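Pegs, Coffee and a Robot: A Thursday at the Fullach Works

Posted in Visits, June

The Fullach works is at the end of a bus line, past two tire shops and a place that sells hot tubs, and the visitor parking lot holds 7 cars. I came by bus and felt superior until it rained.

Our group had been promised "the future of assembly," a phrase that usually means a slide show followed by a sandwich. We got both. In fairness to Fullach, the sandwich was good and the slide show was short, and in between we heard more than I expected about what happens to a room full of people when one of their jobs is handed to an arm.

The job in question is peg trays. Fullach makes fixtures and small guide parts, and before anything leaves the building somebody has to move the pegs through a check, tray by tray. There are 44 people on the assembly floor, and until last year each of them took a turn on pegs. They called it "doing the garden." You sat down, you bent your neck, and you picked up small black things until it was lunch. A full shift of it came to 688 trays if you were good and didn't drink much water.

Danuta Sowa led the tour. She spent eleven years on that floor before moving up to run the changeover to what the company calls the Waslow cell, after the street the old building was on. She has the manner of a woman who has explained this to several vice presidents and would rather be explaining it to a group with raincoats.

She started us in the planning room, which has a large screen and a small heater. Every move the cell makes is worked out in simulation first, and she put the model up and let it run while we found chairs. It has been given an electrical outlet and baseboards, and I admired whoever had cared enough to put in the baseboards.

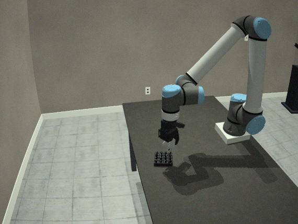

The Waslow cell in simulation, with the gripper just over the peg tray.

The man beside me wanted to know why the arm looked so calm. Sowa said it was because it didn't have a supervisor. She then explained, more usefully, that the assembly crew sits in on these sessions. In the first version of the plan the engineers did the model by themselves and presented it to the floor as a finished thing, and the floor took it apart in one coffee break. The trays were coming in from the side where people walk. The reject bin was somewhere only a giraffe could empty it. One of the night crew asked what happened when a tray arrived with a bent peg, and there was a silence that Sowa still seems to enjoy.

So now there is an hour every week when whoever is rostered comes upstairs and finds fault. They are paid for it. The list of complaints stands at 276, and it is printed out and pinned up by the door. I read a good part of the first page while pretending to look for my umbrella. Number 12 is "too quiet, makes me nervous." Number 31 is "who cleans it." Number 32, in different handwriting, is "not me."

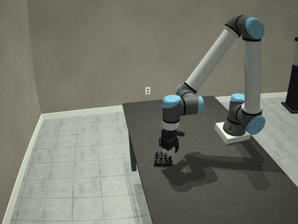

Arm and tray again, from the planning room model.

I asked the rude question, as someone has to on these visits, and it was whether anybody had lost a job. Sowa said no one had been let go over the cell. She also said that when two people retired in the spring they weren't replaced, and that she wasn't going to stand there and tell us those facts had never met. I wrote that down word for word. Most places I've toured would have offered me a pen with the logo on it at that point.

What the people do instead is harder to sum up. Some have moved to final inspection, where the work is more varied and the chairs are better. A few trained to set up the cell and got a pay bump, plus a phone that rings on Sundays. One woman we met on the floor told us she missed the pegs. You could think about your own life doing pegs, she said, and now she has to think about the work all day. Her neck is fine, though. She turned it for us in both directions.

There's been trouble over breaks, too. Doing the garden was dull, but it came with a neighbor, and plenty of talking got done over those trays. Inspection stations face away from each other. The crew asked to have them turned around, and they've been turned around, at a cost in cabling that Sowa described as "a conversation."

We went down to the floor after that for the Mutiso line, which does the packing and is loud enough that I can report only that people pointed at it. Then lunch, then the rain again.

For anyone thinking of going: the next visit will cover the Erklow site across town, where the same changeover is a few months behind and the complaints list is presumably still on its first sheet. Wear flat shoes and bring a sweater for the planning room. The bus back leaves at 3:10, and the driver does not wait for people who stopped to look at hot tubs.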